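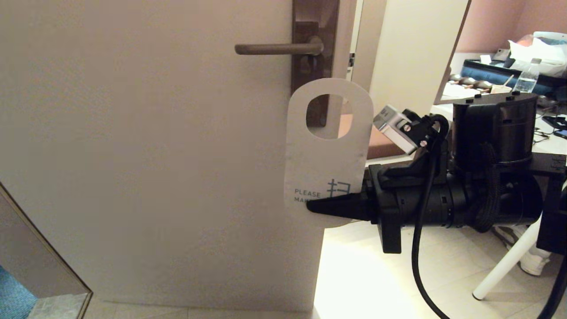
I work from home three days a week, and on every one of them somebody wants to know if I've seen the scissors. A closed door means nothing in our family. A door standing partly open means come in and sit down. So there's a door hanger now, a white card one with a rounded top, looped over the handle, with a big blue-gray 扫 on it and a PLEASE in small print for the polite. The character has to do with sweeping or cleaning. I was after something closer to "go away," but the hanger was free and the handle is a nice dark bronze that makes anything hung on it look official.

Results so far are mixed. My husband read it as a request and asked when I'd like him to vacuum. My daughter read it as a threat. Nobody has vacuumed.

I can't really argue with the message, either. The desk has a heap of white plastic bags on it that I am definitely going to reuse, a water bottle, and a little white cup I keep meaning to take back to the kitchen. There's a sneaker underneath. I spent most of November shopping for a filing cabinet instead of dealing with any of it, and got as far as measuring the wall twice and writing down two different numbers.

Plan for the weekend: bags in the closet, cup in the sink, shoe reunited with its partner if I can find it. Then I'm going to look for a hanger that says something about scissors.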